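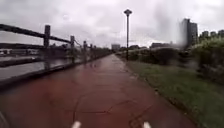 Frequently Asked Questions: Walking the Ditbridge Path

Last updated 16 Dec 2019 by Piroska Hegyi. If your question isn't answered, write to the address on the contact page. If your question is about the geese, please read the section about the geese first.

GETTING STARTED

How long is the path?

It goes from Varkham to Tranach by way of Ditbridge, and most people take a day over it. People who say they did it before lunch were either running or started at Ditbridge. We don't check.

Which direction should I walk it?

Varkham to Tranach, if you like having the wind behind you. Tranach to Varkham, if you like having dinner, as the kitchens in Tranach close early and the ones in Varkham don't. The guidebook recommends the first. The author of the guidebook, Máté Szilágyi, brings sandwiches.

Do I need a permit?

No. You need a permit to camp, to fish, to hold an event, and to sell anything from a cart. Walking remains free of charge. There was a proposal to change this and it was discussed at a very long meeting in August, after which everyone went home and it has not been mentioned again.

Is it hard?

It's mostly level. There is one hill, outside Ditbridge, and locals call it the Mountain with a straight face. If you can climb a few flights of stairs while complaining, you can climb the Mountain.

Is it paved?

Some of it. The stretches near the towns are paved, the middle is gravel, and the part past the old pumping station is whatever the farmer has left there. Wear shoes you don't love.

Can I bring a stroller?

On the paved parts, yes. On the gravel you can bring one in the sense that you can carry it.

Can I bring a bike?

Yes, but walkers have the right of way and several of them have been waiting years for a chance to tell you so. Please use a bell. Shouting "bell!" is not a bell.

WEATHER

What's the best time of year to go?

Late spring or early fall. Summer is fine if you start early, and there isn't much shade between Ditbridge and the pumping station. Winter walking has its fans. They are quiet people with excellent socks.

Will it rain?

Probably. The valley runs in a line with the prevailing wind, and rain that was meant for other places tends to end up in it. Bring a jacket even if the forecast is good. Bring a better jacket if the forecast is very good.

Do you close the path when it rains?

We'd never be open. We close the low section by the river when the gauge at Ditbridge goes over the red mark, and a notice goes up at both ends and on the front page of this site. The detour follows the road and adds 2 miles. It's a dull road. The gas station on it sells a decent cheese roll.

Is it slippery?

Wet leaves are slippery. So is the footbridge at Ditbridge, in any weather and for reasons that two engineers have looked into. Hold the rail and take small steps. A little dignity goes, but you keep your wrists.

What about ice?

The path isn't salted or plowed. If the puddles in your own street are frozen, assume ours are too.

FOOD, WATER, AND THE OTHER THING

Where can I eat?

Varkham has several cafés and one restaurant that thinks highly of itself. Ditbridge has the Lakatos bakery, run by Bianka Lakatos, who opens at seven and sells out of the poppy seed rolls well before noon. Tranach has the inn. The inn's soup is good and the inn's opinion of people in muddy boots is not, so use the scraper by the door.

Can you ask the bakery to hold some rolls for me?

We've asked. No.

Is there drinking water along the way?

There are taps at both trailheads and one behind the chapel in Ditbridge. The chapel tap is shut off from the first frost until somebody remembers to turn it back on. Carry at least a quart per person. The river looks lovely and has cows in it.

Are there restrooms?

At the trailheads, and in the bakery if you buy something. Between Ditbridge and Tranach there are bushes. We'd ask you to go well back from the path and the water, and to take your paper home with you. Yes, home.

Can I light a fire or use a camp stove?

Small stoves are fine on the gravel lot by the pumping station. Fires are not fine anywhere. The black patch on the picnic lawn belonged to a birthday party and its cost was $300, plus the tablecloth.

GETTING THERE AND BACK

Where do I park?

The Varkham lot holds 64 cars and on holiday weekends it tries to hold more. Please don't park along the lane. The lane is how the milk truck gets out, and the driver is patient right up until the moment he isn't. The Tranach lot is smaller, free, and next to a sawmill, so expect your car to come back slightly beige.

How do I get back to my car?

The bus runs between Tranach and Varkham and stops at Ditbridge on request. The last one leaves Tranach at ten to six. It has been known to leave at nine minutes to, but has never once been known to wait. A timetable is posted at the stop and a more accurate one is taped up inside the inn.

What if I miss the last bus?

You can call a cab from Varkham, which is slow and expensive, or stay at the inn, which is closer. The innkeeper, Kinga Gulyás, is used to it. She keeps a drawer of toothbrushes and adds them to the bill.

Does the bus take dogs?

Small ones on a lap and large ones at the driver's discretion. It helps if the dog looks tired.

DOGS, GEESE, AND OTHER ANIMALS

Can I bring my dog?

Yes, on a leash. The leash rule applies to friendly dogs, old dogs, dogs that have never done this before, and dogs who are just saying hello.

What is the matter with the geese?

They nest by the weir below Ditbridge and consider the path to be theirs from the bench to the second gate. Walk past at a steady pace on the side away from the water. Don't run, don't feed them, and don't try to reason with the big one. They calm down once the young have grown up.

A goose took my lunch. Can I get a refund?

As mentioned, walking is free of charge. We are sorry about your lunch.

Are there snakes?

Grass snakes, harmless and much more worried than you are. They like the warm stones on the Mountain. If you sit down without looking you may both have an interesting afternoon.

THE PATH ITSELF

Who looks after it?

The Ditbridge Path Association, 840 members at the last renewal, of whom a good many turn up for the annual dinner and somewhat fewer for the brush clearing. Each town is responsible for the paving inside its own limits. This is why the surface changes so suddenly at the Varkham line, and why neither side will discuss it.

I found a hole, a fallen tree, or a broken gate. Who do I tell?

Use the report form and say where you are. Every post has a number on it, so "just past post 12" is perfect. "Near a tree" has been tried. Noémi Katona reads all the reports and passes them to the right town, and if you've left an email address she'll let you know what happened. Sometimes what happened is that they put a cone next to it.

Why do the signs give two different distances to Tranach?

The older signs measure to the church and the newer ones measure to the parking lot. Replacing the old ones was in the budget, but then there was the footbridge.

Can I have a bench put up in memory of someone?

There's a waiting list of almost two years, and the plaque wording has to be approved. We turn down very little. Jokes are fine, and some of the best-loved benches have them. Advertising isn't, and neither is the last word in a family argument, however well it's phrased.

Can I get married on the path?

You can, with an event permit, and people have. Choose the Varkham end. The couple who chose the weir have a very lively video.

Is there a map?

There's one to print on the downloads page, and a folded paper one for sale in the bakery and at the inn. The printed one is newer. The folded one is nicer and still shows the ferry. There is no ferry.

Do I get a certificate for walking the whole thing?

Yes, if you collect the stamps at Varkham, Ditbridge, and Tranach on a card and mail it in. The Ditbridge stamp lives on the bakery counter and is out of ink about half the time. A smear of poppy seed filling has been accepted as evidence in the past, though Piroska would like it known that this was a one-time thing and the card was sticky.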